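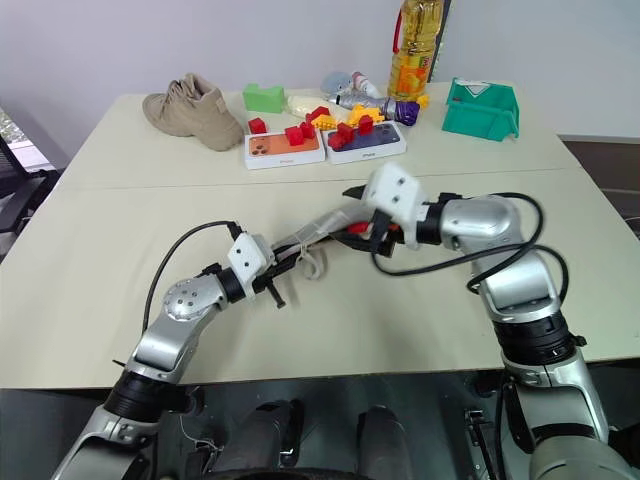

Karnus 43 Flat Strap

General-purpose flat strap for bundling, hanging and light tie-down work. Sold by the roll and in cut lengths.

Specifications
Width: 43 mm
Roll length: 1000 cm
Weave: plain, single layer
Edge: heat sealed
Item number: 463
Colors: natural, gray, dark green

Materials
Woven polyester, undyed in natural. The yarn takes up very little water and keeps its length when damp. Not rated for lifting people or overhead loads.

Cutting and finishing
Cut with a hot knife where possible. Ends cut with scissors will fray and should be sealed with a flame or folded twice and stitched. Leave 6 cm of overlap for a sewn loop. A box stitch holds better than two straight rows – use polyester thread, not cotton.

Buckles
Fits the Jenora side-release and ladder-lock buckles in the matching width. The older Bashir cam buckle has a narrower slot and will not accept this strap.

Care
Hand wash in cool water with mild soap. Hang to dry. Do not iron or bleach. Replace any length with cut or glazed edges.

Ordering
Rolls ship from the Tretumberg warehouse. Cut lengths are measured without tension and are not returnable. Dark green is out of stock until December – back orders are accepted.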